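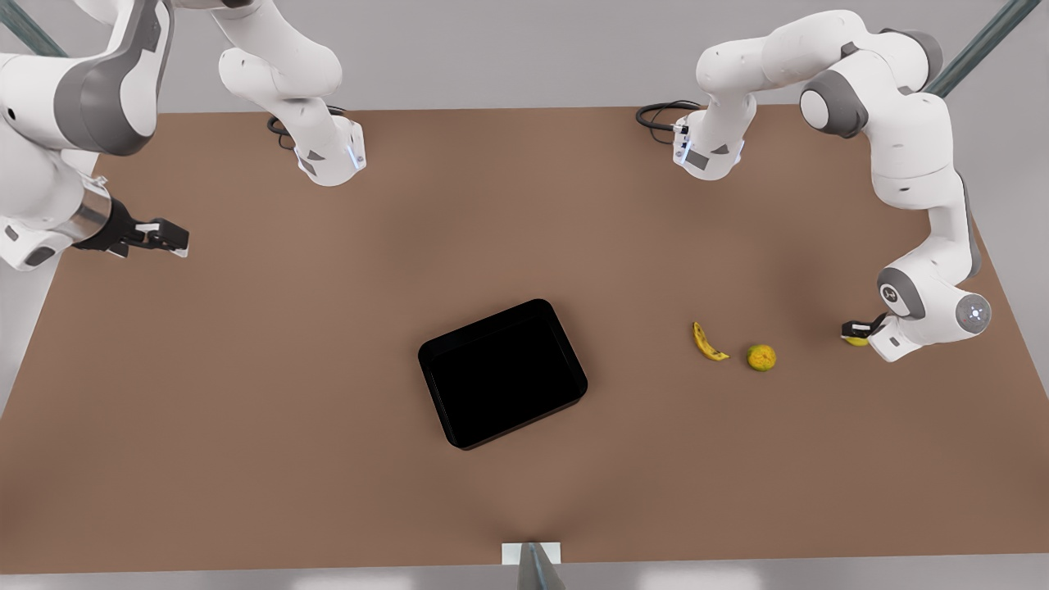
Unser Kurs läuft seit April, und Gwenaël und ich haben uns Drallum vorgenommen, unsere Greifsteuerung für die Obst-Aufgabe. 53 Testläufe haben wir bisher in der Simulation gemacht (mein Laptop klingt wie ein Föhn!).

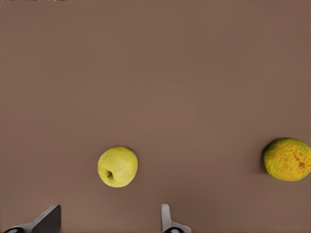
Am meisten Zeit frisst gerade die Anfahrt. Beim gelbgrünen Apfel passt das schon ganz gut, der liegt kurz vor den beiden Fingerspitzen. Die größere Zitrusfrucht weit rechts macht mir mehr Sorgen, da muss ich nochmal an die Bahnplanung ran.

Jawad Mohmand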